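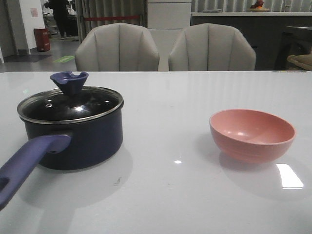 When does the Nunenura storage update come out, and do players have to pay for it?

The update is due on Saturday at 3 in the afternoon, UK time, and it is free to everyone who already has the game on PC or console.

874 shares
18 comments

Trireo has set out what will be in the next update to Nunenura, its survival role-playing game, and most of it deals with storage. Chests, saddlebags and the shared locker in the town of Jekstead are all being changed, and the limit on how much a player can keep at home is going up to 4000 items. The studio published the notes on its own site this week and answered questions on its forum the same evening.

Storage has been the main complaint since the game left early access. At the moment every chest has its own small limit, and items of the same kind don't stack if they were picked up in different regions. A player who gathers river clay near Jekstead and more of it in the Crenshaw hills ends up with two separate piles, and the crafting bench will only draw from one of them. Anyone building the larger houses has had to carry materials back and forth by hand.

Under the new rules the region tag is being removed from raw materials. Clay will be clay wherever it came from. Cooked food, letters and quest items will keep their tags, as some quests check where a thing was obtained before they let the player move on.

Tobias Doucet, lead designer at Trireo, said the tags had been put in early on for a trading system that was later cut down. "We left them in and they caused trouble," he said. "Taking them out was a bigger job than we thought it would be, and a lot of old saves had to be tested one at a time."

He added that the team had looked at raising the limits without touching the tags, and had decided against it when testers still ran out of room in the second winter.

The crafting bench is also changing. It will be able to use anything stored within the walls of the same house, including items in chests on another floor. Benches placed outdoors will reach any chest on the same plot. Players who would like the bench to leave certain things alone can lock a chest, and locked chests will be ignored by benches, cooking fires and hired hands.

Saddlebags get a smaller change. They will hold the same amount as before, but the contents will no longer be dropped if the horse is frightened off in a storm. The horse will come back to the last place it was tied up, with the bags still full.

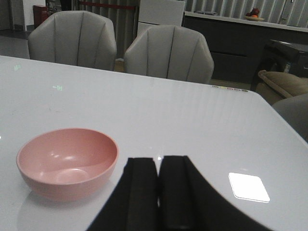 What happens to existing saves

Old saves will be converted the first time they are loaded. Trireo says the game will make a backup before it does this, and that the conversion may take several minutes for a large farm. Players should leave the game running until the title screen comes back.

Where two piles of the same material are joined together, the new pile will go into the chest that held the larger of the two. Anything that won't fit goes to the Jekstead locker, which can be opened from any inn. The locker won't empty itself after thirty in-game days, as it does now, and the warning letter that goes with it has been taken out.

Saves made after the update can't be opened in the older version. That matters mainly to people who play with mods, as most of the popular inventory mods change the same files. Trireo has advised players to remove them before Saturday. It has given mod authors an early copy of the new files, though it hasn't said which mods will be ready in time.

On shared farms, the conversion is carried out by the host. Guests need to have updated their own copy as well, or they will be turned away when they try to join. Each guest keeps a private chest, and the host can't open it.

Changes in the Crenshaw hills

The other part of the update is a set of repairs to the Crenshaw region. The hills were added in the last big expansion and have had problems ever since, most of them with the weather. Snow could fall inside the mine and block the lift, and the shepherd's quest stopped for good if the player slept through the market. Both faults are listed as fixed.

The mine itself has been altered. Its lower level now has a second way out, which comes up behind the mill, and the lamps along the main tunnel will stay lit once they have been filled. Wolves will no longer follow the player onto the lift. Their numbers at night are the same as before, and Trireo says it has no plans to change that.

Prices at the Crenshaw market are coming down for rope and lamp oil and going up for wool. Wool has been the quickest way to make money in the game for some time, and a number of players on the forum have asked the studio to leave it alone. Doucet said the price would still be the best of any farm product, and that it would be looked at again in November.

The shepherd's quest will restart by itself for anybody who is stuck in it. Players who gave up and sold the crook will find it back with the pedlar, who will ask for what he paid and no more.

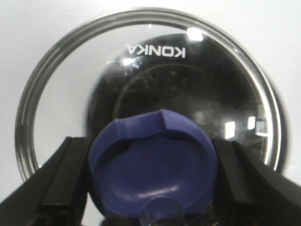 Console version

Console players will get the same update at the same time as those on PC. In the past they have waited longer, and the last round of fixes was held back twice. Trireo said it had finished the console version first this time and that it had already been passed for release.

There are two additions just for people playing with a controller. Items can be moved between chests by holding one button, without opening the full menu, and the cursor remembers where it was when a chest is closed and opened again. Text in the inventory can be made larger, and the setting now applies to the recipe book too. The recipe book had been left out of the earlier text options, and several players had said they couldn't read it from across a room.

Servers for shared farms will be switched off on Saturday morning while the work is carried out. Farms played alone can be used as normal up to the time of the update. Trireo expects the servers to be back by the time the download appears, and said it would post a notice on the forum if there was a delay.

What isn't included

The fishing changes shown in spring are missing from the notes. So is the second harbour, which some players had expected to see after boats were mentioned in a forum post. Trireo said both were still being worked on and gave no date for either.

A search box for the shared locker has also been left for later. Players will be able to sort the locker by name, weight or the order in which things were put in, but they won't be able to type the name of an item. Doucet said a search box worked well enough with a keyboard, but that the team hadn't found a version they liked for controllers and didn't want to release it on only one of the two.

The reaction on the forum has mostly been good. The longest thread is from builders, who are pleased about the benches and would like the same rule to cover barns that stand outside the plot. Trireo replied that barns off the plot would still be counted as separate buildings. Another thread deals with the lock on chests, and whether guests on a shared farm will be able to lock chests belonging to the host. They won't, unless the host turns the option on in the farm settings, where it will be off to begin with.

A few players who finished the game under the old limits have asked for a way to keep them. Trireo has added a setting called Old Larder for this, which can be chosen when a new farm is started. It brings back the smaller chests but leaves the region tags out, and it can't be turned on for a farm that already exists.

The full list of changes is on the Trireo website, along with instructions for finding the backup save on each system.

18 comments | 874 shares

Contact us | Terms of use | Copyright, all rights reserved | Back to top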